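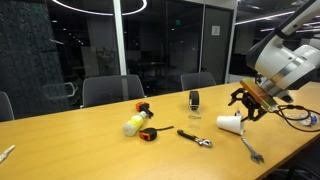 Enregistrer une série de démonstrations sur table : procédure pour les opérateurs

Mise à jour : 3 août 2026
Responsable de la procédure : Anneli Harju, programme Pludelard

La présente page décrit l'enregistrement d'une série de démonstrations de saisie avec le bras monté en bord de table. Elle s'adresse aux opérateurs ayant déjà suivi la prise en main du poste de téléopération. Une série comprend 20 épisodes et porte sur une seule consigne, par exemple « redresser le gobelet ».

1. Préparer les objets

Choisir les objets dans la liste de la semaine. Un bon assortiment mélange des formes et des matières difficiles à percevoir : gobelet blanc couché, bouteilles translucides, clé plate, clé à molette, mètre ruban, rouleau noir posé sur la tranche. Les objets transparents sont à conserver même lorsque l'opérateur les distingue mal à l'écran.

Laisser une partie du plateau dégagée. Cette zone servira de destination pour les consignes de déplacement.

2. Vérifier le bras et les câbles

Les câbles du poignet forment de larges boucles au-dessus de la table. Amener lentement la pince aux quatre coins de la zone de travail et s'assurer qu'aucune boucle ne se tend ni n'accroche un objet. Une boucle qui passe devant une bouteille est admise, à condition de ne pas la toucher.

Ouvrir et fermer la pince deux fois à vide, puis revenir à la position de départ.

3. Saisir la consigne

Dans Flitico, ouvrir une nouvelle série et rédiger la consigne à l'infinitif, avec un seul verbe d'action. Les formulations vagues (« ranger la table ») sont refusées à la relecture.

4. Enregistrer

Lancer l'enregistrement avant le premier mouvement du bras. Approcher, saisir, déplacer, relâcher, puis écarter les doigts de l'objet avant d'arrêter. La durée d'un épisode ne doit pas dépasser 36 secondes.

Une saisie manquée puis reprise reste exploitable – cocher alors « reprise » et poursuivre. En cas de collision avec la table, interrompre l'épisode et le marquer « à exclure ».

5. Modifier la disposition

Entre deux épisodes, changer l'orientation d'au moins deux objets. Ne pas déplacer les chaises ni modifier l'éclairage en cours de série.

6. Clore et transmettre

Relire trois épisodes au hasard, compléter la fiche, puis transmettre la série à Fatos Janevski pour contrôle. Le lot Kemppainen compte à ce jour 1 558 épisodes validés, pour un objectif de 3 000. Les questions relatives aux consignes sont à adresser à Haiyan Zheng.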